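Taking a group to a two-arm robot kitchen demo – what should I ask to see?

Posted in: Workshops, labs and school visits

Aivar Rozīte
I run an evening class in basic automation for adults at a community center, and I have booked us into the open day at Perora in Plakstead. There will be 18 of us. Most of the class work with conveyors and packaging lines and have never stood near a robot arm that handles loose, odd-shaped things.

I went by myself in advance to see what we would be getting. The demo is called Cleda and it is a tabletop kitchen setup: two arms at the front edge of a white table, with plates, toy food, jars and a few tubs within reach. I watched for a good part of an afternoon and took notes, but I came away with more things I didn't understand than things I did. 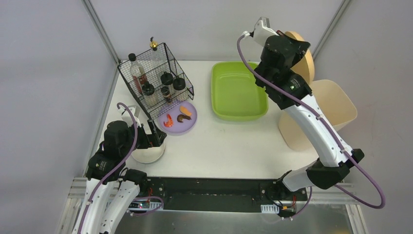 Left arm at the white cup, right arm over toward the bins.

The person running the table was friendly but busy, and each group only gets one slot. The confirmation says 64 places in total across the day, so I doubt we can hang around for a second look. I have three worries.

First, what is worth asking them to show? I don't want to use up the slot on the arm picking up a plate if there is something more useful to see.

Second, how close can people get? The table is in an enclosure with grey walls and everyone looks in from the front. I was alone and it was fine. With a whole class I think the back row will see shoulders.

Third, is it worth preparing the class beforehand, or is it better that they walk in cold? Last year I over-prepared them for a bottling plant and they were bored before the coach got there.

I'm not after a list of robot facts. I want to hear from people who have taken a group to one of these.

kaewsai_tech
I do the maintenance side at Kaewsai and have taken apprentices to two open days like this, one of them at Perora, although the table was laid out differently then.

On what to ask for: pick objects that behave differently from each other and ask for those, in an order you choose. Your class will know all about handling the same box 3000 times a shift. What they won't have seen is one gripper going from a flat plate to a small jar lid. Lids with a knob in the middle are a good request. There is something definite to take hold of, and people can argue about whether the fingers should close on the knob or on the rim. Then ask for a piece of the toy food. The shapes are awkward and it makes a good comparison.

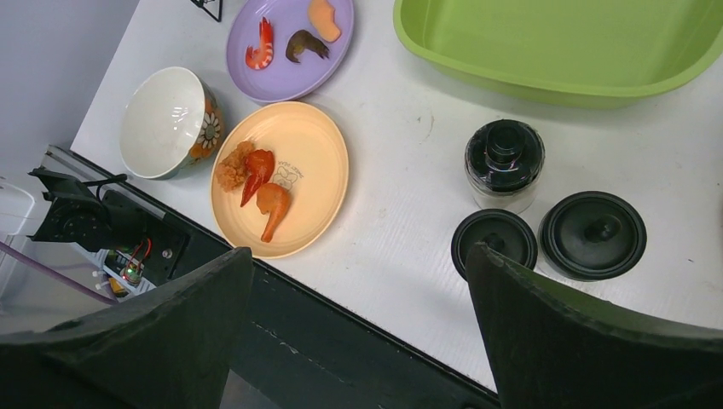

Also ask for one thing to be done again from a slightly different starting position. Have them turn the plate or slide it a few inches. That was the part my apprentices talked about on the way home. A machine repeating a taught path and a machine that adjusts look the same until you move something. Ask before the run starts, though. The operator on our day didn't mind at all, but she wanted her own hands out of the enclosure and the arms parked before anything was touched, and that took a few minutes each time.

If it fails, let it fail, and ask what they do next. We had a drop in the middle of a run and the explanation of how they log it was better than the planned talk.

On the viewing: split the class. Half at the table, half with whoever is giving the talk, then swap. Eighteen is too many for one table, in my opinion. Write to them now and ask for two back-to-back slots. They agreed to that for us with more than a week's notice. If they say no, ask if the feed from the arm cameras can go up on a screen. You lose some of the feel of it but the back row sees the fingers properly.

Preparation: I'd give them one sheet with one question on it and leave it there. Ours was "Which part of this job would you have done with a fixture?" Everyone had an opinion.

Two practical points. Parking at Plakstead is around the back and the sign is small. And have a look at the cable routing while you are there. On the arms you saw, the cables are purple and run along the outside in loops. Packaging people always have something to say about cables, and it's an easy way to get the quiet ones talking to the staff.

Dellwood
Went to one of these in May. It was slow. Tell your people it will be slow, otherwise they'll stand there thinking something's wrong. An arm takes its time over a cup and there isn't much to say while it does.

Wear layers, ours was in an unheated hall. Don't know about Perora.

mrs_tannery
I teach adults too, though not automation. I disagree a little with the one-question sheet. With adults who work shifts I get more out of them if each pair has a different thing to watch. For your table I'd do: one pair on the left arm only, one pair on the right arm only, one pair on what the operator does, one pair timing. The pair on the operator usually comes back with the most. How often does she step in, what does she check first, does she look at the table or at the screen.

Nine pairs is a lot of different jobs, so double some of them up. If two pairs watched the same arm and wrote down different things, you have your discussion for the following week.

Keep the timing simple. Phone stopwatch, start when the gripper leaves its resting place, stop when the object is let go. Don't let them turn it into a contest with human speed, it eats the whole evening.

I would also ask how many runs they have recorded so far. When I went somewhere similar the answer was 4000 and it changed how the class thought about it. They had assumed somebody programmed it in a weekend.

Comments

Aivar Rozīte: Thank you all. I have written to Perora about two slots and will use the pairs idea with the fixture question at the end. Had not thought of moving the plate.

benchvise: Second the request for lids. Ask if they ever use both arms on one jar, one to hold it and one for the lid. We asked too late in the day and they had already shut down.

kaewsai_tech: Good one, add that to the list. And let us know if they still park behind the building.

ro_lindqvist: Is the open day suitable for a fourteen-year-old? The sign-up form doesn't say.

Aivar Rozīte: I don't know, sorry. I would email them.

Related
Open day at a packaging plant – what shoes?
How to keep a mixed-ability class busy during a factory tour
Gripper fingers: soft pads or hard tips for small jars?
Getting a second slot when a demo is fully booked
External cable runs on small arms, any problems?

Last updated 2/19/24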